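Labels, sightlines and a bench in the wrong place
2 January 2021

The Stiverberg gallery has finally published its visitor tracking figures for the December rehang, and I have spent the quiet days going through them. Readers who only want the headline: people are stopping at more cases than before and spending less time at each.

The sample is 221 visits, all adults, tracked on paper by two observers working from fixed positions in the long room. Rhonda Penner designed the recording sheet and has been good enough to send me a blank copy. It logs entry side, first stop, every stop longer than three seconds, and exit. It does not log conversation, and I think it should. Pairs and single visitors behave differently in front of a label, and once they are merged in the totals you cannot pull them apart again.

The median stay in the room was 400 seconds. Before the rehang nobody measured it, so the claim in the gallery's note that stays have "improved" has nothing under it. The comparison with Pledden is no better. Pledden has a single door and a one-way route, and the long room has two doors and a bench in the middle.

About that bench. Radosław Kołodziej argued in the autumn that it should go against the north wall, where it would face the two large Zulthorpe maps. It stayed where it was. On the tracking plans, 62 visitors walked round its east end and missed case four altogether. Case four holds the surveyor's notebooks, which had the longest labels and, I assume, took the most work. Moving the bench costs nothing and could be done before opening.

Label length is the other matter. The old text panels ran to some 2,000 characters each. Brittany Lachance has cut them by more than half and split what remains into a heading, a short paragraph and a caption per object. I like the headings. I am less sure of the captions, which are set in grey at a height that suits neither a wheelchair user nor anyone over six feet tall. 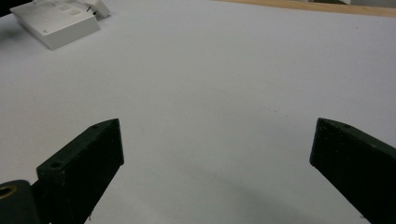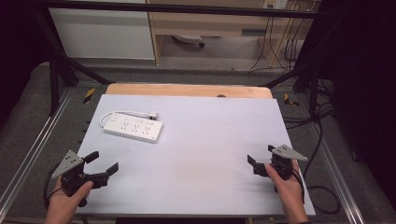
Case lighting comes next, and I have a narrower complaint there. The gallery has gone for a pale lining throughout, on the grounds that it lifts the room. It does, but it also hides the edges of anything pale laid on it. A white power strip on a white board is easy enough to find by its sockets and its switch; a sheet of cream paper has no such help. Gaétan Beaudoin used a mid-grey lining for the Kiều loan and the paper edges read clearly from the far side of the room.

Darcy Hiebert tells me a second round of tracking is planned, with the same sheet and the same two positions. I would ask for one change — a third observer at the east door, where the present plans show visitors vanishing and then turning up again at case six. I have written to the gallery to say so and will post the reply if they are happy for me to quote it.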